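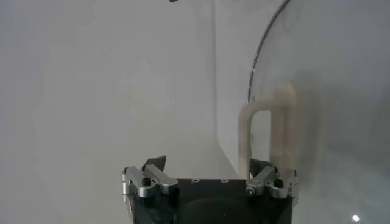 Bosavcombe Repair Café - Your Questions Answered

We get lots of lovely questions before each session, so we've gathered the usual ones in one place. If yours isn't covered, come and ask at the front table. We love talking about this stuff!

What is a repair café?

It's an afternoon when people bring broken things and sit down with a fixer to try and mend them together. You stay with your item the whole time, and you're very welcome to hold the torch, turn the screwdriver or do the whole job yourself with someone next to you. There's tea, there's cake, and there's nearly always a radio playing in bits on someone's bench.

When and where?

Once a month in the old chapel hall in Bosavcombe, just past the bridge. Doors open at 1.30 pm and the last repair starts at 4 pm. We take a break in August and come back in September, usually with a very long queue of fans and garden shears.

Do I need to book?

For sewing machines and anything with a motor, yes please, as these take longer. Everything else is first come, first served. Pick up a ticket when you arrive and we'll call your number. Early is good - the first hour is the quietest.

What can I bring?

Lamps, toasters, kettles, radios, toys, clothes, curtains, bags, bikes, clocks, wooden chairs, small tables, jewellery, garden tools... if you can carry it in on your own, we'll have a look. One person wheeled in a rocking horse last spring and it was the best afternoon we'd had in ages.

What can't you take?

Microwaves, gas appliances, anything that runs on petrol, and televisions of the big old heavy sort. We also can't work on swollen or leaking batteries, so please don't bring those into the hall. The recycling centre will tell you how to hand them in.

How much does it cost?

The repair is free. There's a jar by the door if you'd like to put something in, and that goes on hall hire, solder, thread and biscuits. If your item needs a new part we'll tell you the price first, and you decide.

How many items can I bring?

One per ticket. When you've finished you can take another ticket and join the queue again, and plenty of people do! If the hall is packed we may ask you to save the second one for next month.

What are my chances of going home with it working?

Pretty good. Last year we looked at 129 items and kept a note of every one in the big green book, which you can read while you wait. Clothes and lamps do very well. Coffee machines are trickier, and printers have beaten us more often than we'd like.

My toaster has odd screws. Can you still get in?

Almost certainly. We have a driver set with 50 bits, including the three-pointed ones that make people so cross. If a case is glued shut we can often open it too, but it may not look quite as neat afterwards, so we'll check with you before we start.

Do you test electrical things?

Yes, anything with a mains plug is safety tested before it leaves. If it fails, we'll explain what we found, and we'll ask you not to plug it in at home.

Can children come?

Please bring them! There's a take-apart table where they can unscrew old keyboards and clocks to their heart's content. Under 14s need a grown-up with them. Closed shoes are a good idea, as small screws do end up on the floor.

Can I borrow tools to use at home?

Yes, from the Usosberg shelf, our little tool library at the back of the hall. Loans are for 4 weeks. The shelf has clamps, a soldering iron, a bike stand, a glue gun and a very popular set of darning mushrooms. Wipe things down before you bring them back and tell us if something has gone blunt or bent.

I'd love to help but I can't fix anything. Any use?

So much use. We need people to greet, make tea, write tickets and keep the parts drawers tidy (oddly soothing, once you get going). And if you'd like to learn, sit with a fixer for a session or two and see what grabs you. Several of our best menders started on the washing-up.

Is there parking?

A few spaces beside the hall, which we keep for people with heavy items or who find walking hard. Otherwise use the car park by the green. Bikes can come inside, especially if they're the thing that's broken.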